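Matska two-finger gripper – simulation model

The Matska is a parallel gripper with two straight fingers and a low black body. This page covers the simulated version, supplied by Rastanness for teams that want to compare grippers before ordering hardware. The package includes the gripper model, a wrist camera view and 3 sample rooms.

The fingers can be swapped in the settings file. Start with the open position and check that both tips show in the camera view.
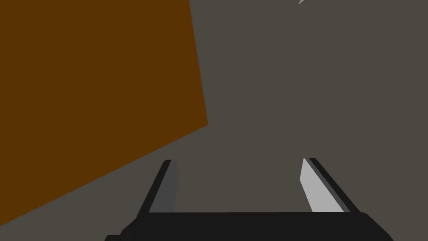 Matska wrist view, fingers open, nothing between them.

Mutua Rotich compared the model with the Lamrani and the Drurby over 35 runs each. The Drurby was faster to set up. The Matska left more clear space between the tips, so he kept it for small items on crowded surfaces – a spoon-shaped utensil, a crab figurine, a wooden artist's mannequin. 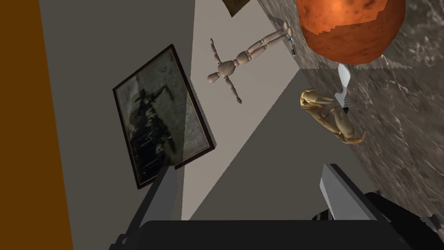

Large round objects need more care. Lower the closing speed to setting 2 and approach from the side. Flat handles are easier at setting 5.

The model works with the same controller files as the Lamrani. Finger sets are sold separately, and the next update is planned for October. For license questions, contact Karim Ragab at Rastanness.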